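June, bench notebook, equipment planning for next year

Started 9.15, G. Fogh writing. Purpose today is to get a list that can go to Irkard for a quote and to decide what we ask for first. I have the old list from the spring open beside me and most of it is out of date.

What we have: one arm with the two-finger gripper, the table, and whatever pens and printed matter are to hand as test objects. The arm is fine. The fingers are the weak point. They cope with markers and pens, but thin flat things such as a brochure cover want a different tip, and we keep losing mornings to swapping parts about.

Prices so far, all before tax. Spanos want 92 for a pair of soft finger tips and 91 if we take the older moulding. I can't see that the one is worth arguing over, so put down the 92. Delivery is extra from both warehouses. Nikstead do a complete gripper but won't give a figure without a site visit, so it goes on the list with a blank next to it.

The ceiling for this round is 1000 and it has to cover cables, tips and a spare wrist mount. A second arm is out of the question under that heading and would need its own request. 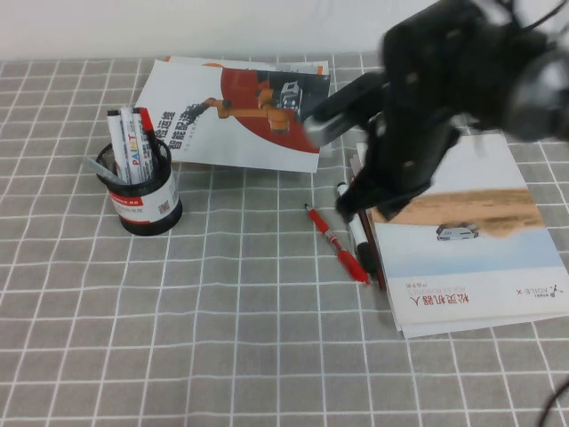

Can the spare tips be bought out of the running costs and kept off the equipment list?
They can if each order stays small and is booked as consumables, but the wrist mount has to go on the equipment list whatever it costs.

So the tips come off the list. That frees up a bit for cabling, which I had cut too hard last time. Want the longer run with the right-angle plug at the wall end. The straight plug sticks out and gets knocked. Also a proper clamp, as tape is no good past a week.

10.40. Rang Staltstead about the wrist mount. They have two versions, one with the camera bracket moulded in and one where it bolts on. Bolt-on is slower to deliver but we could change the camera later without buying the mount again. Asked for both in writing. The man on the phone thought the moulded one was stiffer but had no numbers for it.

Things to settle before we commit to a mount:
Bolt pattern on our wrist. I measured it once and wrote it on the lid of the tool box, check against the drawing.
Whether the camera cable can leave on the left. On the right it fouls the finger at full opening.
Weight with bracket. The sheet gives it without.
How much blur we can live with when the arm is moving. A stiffer mount won't cure all of it, and a camera with a shorter exposure may be the better thing to spend on. In that case we need to look at lamps as well, and lamps are not on the list at all.

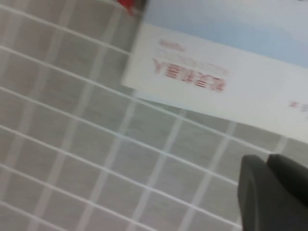
Lamps, then. Two would do, one each side, on arms that clamp to the table edge. Diffuse covers if they sell them, otherwise tracing paper as before. Put them under consumables if the office will have it, and under equipment if not. I would sooner drop the long cable than the lamps.

Order of asking, as it stands now:
1. Wrist mount, bolt-on, Staltstead
2. Lamps and clamps, Irkard
3. Long cable, Irkard
4. Spanos tips, out of running costs, order any time

Left off: second arm, Nikstead gripper, new table top. The table top came up again and I still think a cloth with a grid does the same job for much less. It ripples a bit where it isn't pulled tight. Clips along the back edge should help, there is a bag of them in the second drawer.

Adding it up with guesses for the mount and the lamps I get just over the ceiling. If the mount comes in at the price of their old one we are under. If it doesn't, the cable waits. No point trimming further until Staltstead write back.

To do: send Irkard the lamp and cable lines, find the wrist drawing, ask the office about lamps as consumables, weigh the present bracket on the post room scales.

Stopped 12.10.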